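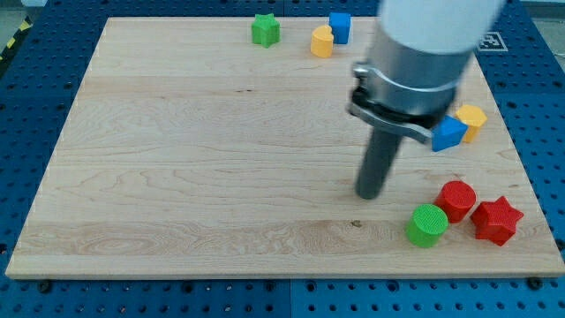 Attachment 1: cell 2, rod tool over the wooden board, shape blocks out

Ticket: Equipment request, replacement work surface and tool mount for cell 2
Opened by: Femi Omoregie
Assigned to: Lovisa Dahlgren (purchasing)
Site: Pukthorpe
Status: Open, waiting on quote
Opened: 11/7/22

Femi Omoregie
We need to decide what to buy for cell 2 before the budget closes. The wooden board on the blue table was meant as a stopgap in September and we are still using it. Pushing tests with the rod run fine on it most days. Two problems keep coming back.

1. The board shifts. After a long run the block positions no longer match what the software expects and we have to set the board square again.
2. The clamp bracket turns a little on the wrist if the rod touches down hard. We tighten it and redo the tool offset, which eats most of a morning.

I would like a fixed top for the table and a proper flange mount for the rod. The arm itself is fine.

Lovisa Dahlgren
How much is left on the equipment line? And is this one order or two? Anything over 3000 has to go to Graziella for sign-off, and that adds time.

Femi Omoregie
3000 would cover both if we stay with Baluyot for the top. I have not asked anyone about the mount yet. Prosar made the last one for cell 1.

Lovisa Dahlgren
Baluyot came back. They have a pale laminate top and a plain wood one, both drilled to match the table. The laminate is 109 more. Delivery is the same for either. Which do you want?

Britt-Marie Torvik
Please don't order the laminate without trying a sample. The blocks are printed and the faces are ribbed, so they drag on bare wood in a way we have already tuned for. On a slick top they will slide farther and every push distance has to be measured again. That is my time and it isn't in the request.

Femi Omoregie
Fair point. Go with wood. Knots and grain are no trouble for the block detection, we checked that when the board first went in.

Lovisa Dahlgren
Wood top noted. Prosar quote for the mount is still out. They want to know the rod diameter and whether you need to swap tools.

Femi Omoregie
No swapping. Drawing sent to them with the diameter on it. Please ask for a keyed mount so it can't rotate.

Lovisa Dahlgren
Do you need more blocks on this order too? Vemside lists a printed set at 89.

Britt-Marie Torvik
No. We print our own. If there is money left I would take filament in red, green, blue and yellow. The same colors as now, please, the thresholds are set for those.

Graziella Carbone
Read through this. I am fine with the wood top and the keyed mount as one order if it stays under the limit. Filament goes on consumables, not here. I have put 80 against it. Femi, add the hours for redoing the tool offset so we can see the full cost.

Femi Omoregie
Will add the hours once the Prosar quote is in. Until then we keep the board and the clamp, and whoever starts a run checks the bracket bolt first.

Lovisa Dahlgren
Chased Prosar again. Ticket stays open.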